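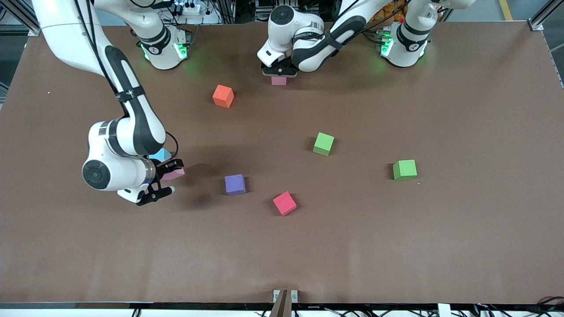 ## Covering a big work table so the cover stays put

Quick write-up, Daithí Quinlan asked for it after the craft day at Stemutmont and I keep explaining it over the phone. Works for sewing, gluing, kids stuff, sorting, whatever. Takes maybe half an hour if you have everything out first. Have everything out first.

### What you need

- cover material, smooth and matte. Shiny ones glare under a lamp and show every scratch
- tape measure
- sharp scissors, the long kind
- spring clamps, or binder clips if the top is thin
- double-sided tape, the thin cloth type
- damp rag, dry rag
- an old bath towel
- iron, only if your fabric can take it. Check the label

Mid brown is what I buy now. Hides coffee. White looked great for a week.

### Measure

Measure the top both ways. Then add for the drop. I do 5 inches on every side, enough to fold under and grab. Less than that and the clamps have nothing to bite on.

Write it down. On the roll, on your hand, anywhere. I cut the Moynihan hall cover from memory and it was short on one end, so that one lives in the garage now.

Big tables: check the roll width before you pay. If the roll is narrower than the table plus drop you will have a seam, and glitter lives in seams.

### Get the creases out

Folded cover = fold lines, and they don't leave on their own. Options:

1. Roll it around a cardboard tube the night before, good side out. Easiest.
2. Lay it in the sun, flat, an hour or so. May is warm enough here. Don't leave it all day.
3. Low iron through the towel. Keep moving. Do a corner first and look at it.

You'll still get a few faint lines. Fine. They go down more once it's under tension.

Vinyl: no iron, please. Hair dryer on the low setting, hand on the back side so you feel how warm it gets.

### Clean the top

Wipe with the damp rag, then the dry one. Crumbs under a cover feel like rocks when you're trying to write on it. Scrape off old tape gunk now. Let it dry all the way or the double-sided won't stick.

### Put it on

1. Drape it, get the overhang about even all around.
2. Clamp the middle of one long side.
3. Go to the other long side, pull straight across, clamp the middle.
4. Same with the short ends.
5. Work out from the middles to the corners. Pull, smooth with your forearm, clamp. Don't do one whole side and then the next, you'll chase a wrinkle all the way accross.
6. Corners last. Fold like a bedsheet, tuck the flap under, clamp.

If it's staying on, swap clamps for tape one at a time. Tape goes on the underside of the table, not the edge. Edge tape gets picked at by people's thumbs and lets go.

### Corners, again

Everyone gets stuck here so. Pull the point of the corner under the table first, flat. Then bring the two sides in over it. Too bulky? Snip a small square out of the underside bit, well back from where it shows. Small. You can't un-snip.

### Keeping it nice

- Wipe glue while it's wet. Dried PVA peels off vinyl, not off fabric.
- Cutting mat for knives, always
- hot glue gun gets its own tile or old plate
- Markers: rubbing alcohol on a rag, test underneath first
- retighten after a few days, it relaxes

Lighter patches will turn up where you lean and where you scrub. That's wear. Flip the cover end for end every couple months and it evens out some.

### Taking it off

Clamps off in the reverse order, shake it outside, roll it. ROLL it. Label the tube with the table it fits, I've got one that says Clollbridge long and one that says Bestport, and otherwise I'd be unrolling both in the parking lot every time.

Will add a bit on round tables when I get too it.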